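I finished the last page of my novel at the kitchen counter, eating cereal out of the measuring cup because every bowl I own was under a manuscript pile. 460 pages! I mailed it to Clasent the same afternoon (two copies, they're old-fashioned) and then I walked all the way down to the Evside ferry just to have somewhere to put my legs.

That was March. By summer I'd had four letters back, all from beta readers in Cirkthorpe, and every one of them wanted to know why the lighthouse keeper never opens the trunk. I don't know! I wrote the thing and I don't know. I've been calling it The Correa Trunk and telling people that's a working title.

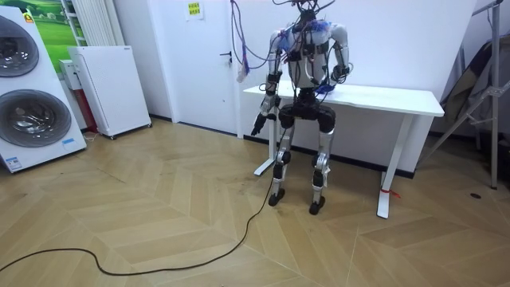
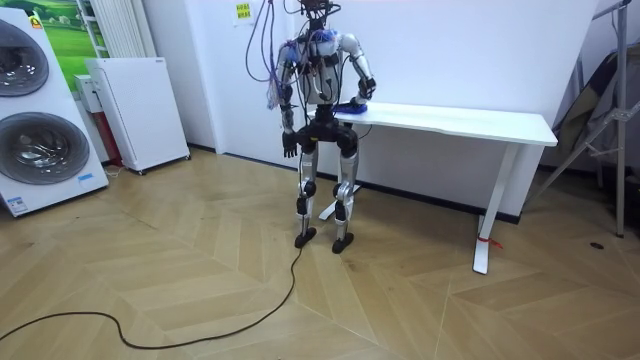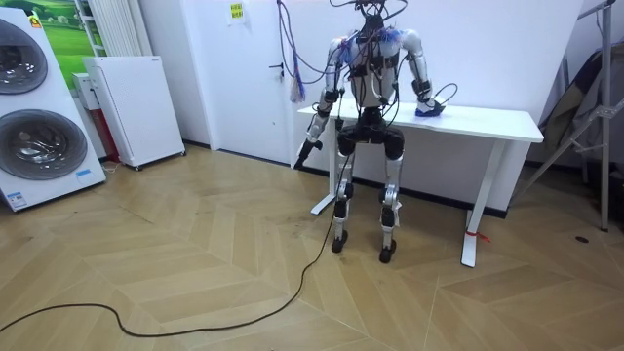 So last night I sat down to write the trunk scene, finally, with the good lamp and a whole pot of coffee. The keeper got as far as the latch. Then I let him look inside, and what I gave him was wires, a big dark snarl of them like the ones looping up off that robot, and he stood there with his hand on the lid and I typed until the coffee was gone. He still hasn't touched them. I'm mailing the new chapter to Cirkthorpe in the morning.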